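The Blue Pads

The box from Karico came on 1 May 2021, and Adesuwa Ezeani opened it on the floor of her bedroom, because the kitchen table was already full of the old ones. Inside was one pair of blue pads and a letter with a single sentence in it: Please compare with Andley and tell us by evening.

She put the pads on the hand gripper and laid her clothes on the bed.
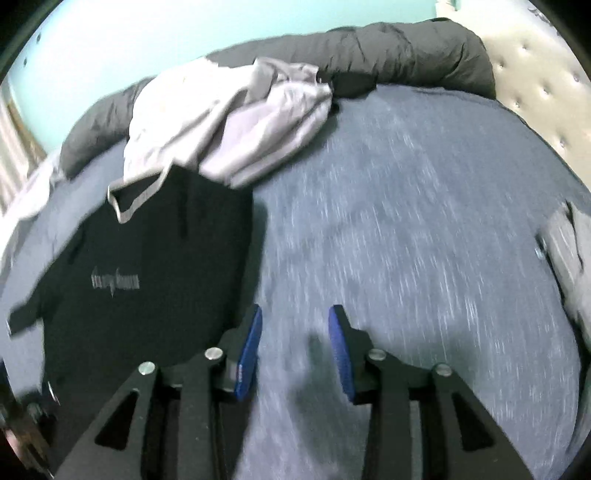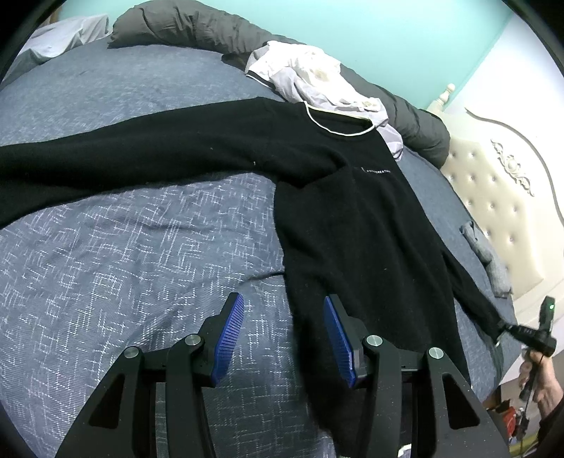

The blue pads over the bed, with the black sweater and the pale clothes over the rolled bedding.

The rule was simple. Each garment must be taken at one point, lifted, and put down again, 10 times with the Andley pads and 10 times with the blue ones. She wrote the results in a school notebook, in two columns. Her uncle had kept his books in the same way when he had the shop in Stollelitz, and she still made her sevens with a line through them, as he did.

With the Andley pads the sweater gave her much trouble. The wool slid out at the shoulder, then at the collar. She got it up four times. When she was a girl she would have said that the sweater did not want to go.

Then she changed to the blue pads and started again from the shoulder. She closed the grip slowly. The sweater rose, and the sleeve came after it, and for a moment it hung in the air with the shape of a person in it.

She had not expected this. It had been Etim's sweater. He left it in January, when he went to work on the ships, and she had used it for tests ever since, as one uses any piece of cloth. She held the grip closed longer than the rule allowed.

"Is it good?" her mother called from the corridor.

"It holds," said Adesuwa.

"Then why are you so quiet?"

She opened the grip, and the sweater fell on the bed with one arm under it. She made it flat again with her palm and wrote a small line in the second column. She did the rest without stopping. The blue pads lifted the sweater 9 times, and the one time they failed, she knew that her own hand had moved too early.

In the evening she wrote to Karico. She wrote that the new pads were better on wool and that she would need 40 more trials before she could speak about thin cotton. She read the message twice, corrected one word and sent it.

Then she cleared the bed. She folded the pale things first and put them in the drawer. The sweater she took by the shoulders, with her fingers, and carried to the chair by the window.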